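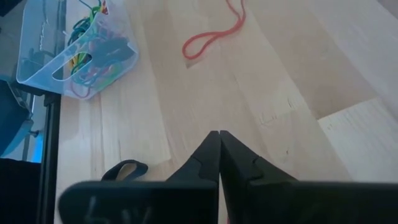

Figure 9.1 Two-fingered gripper, closed, at a light wooden work surface

Chapter 9
Selling Merchandise on Tour

Merchandise is often the part of a tour budget that a new band understands least. Ticket income is set by contract before the first show. Merchandise income depends on stock, price, the size of the crowd, and the cut the venue takes.

This chapter follows one band, Nellodo, through a June tour with 10 dates. Their merchandise seller, Homa Nouri, kept a count sheet for every night, and we will use her sheets in the exercises. The tour manager, Davoud Babaei, signed each sheet before the money was handed over.

After reading this chapter, you should be able to:
Fill in a count-in and count-out sheet
Work out a venue's commission on gross and net sales
Set a reorder point for shirts by size
Explain the difference between a seller's day rate and a sales percentage

Key terms: count-in, count-out, gross sales, venue commission, comp, reorder point

9.1 Before the Doors Open 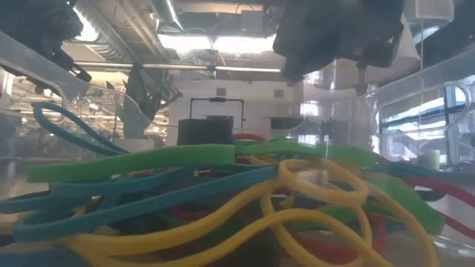
A seller's first job at any venue is the count-in. Every item is counted and written down before it goes on the table. Posters are the slowest to count, so many sellers roll and band them in advance, with one color of rubber band for each design. Green, teal, yellow and red bands like these would cover four designs, but a mixed heap in a clear plastic bin has to be sorted first. Nouri banded her posters in bundles of five.

Shirts are counted by size, starting with the smallest. Comps are listed on a separate line, with the name of the person who approved them.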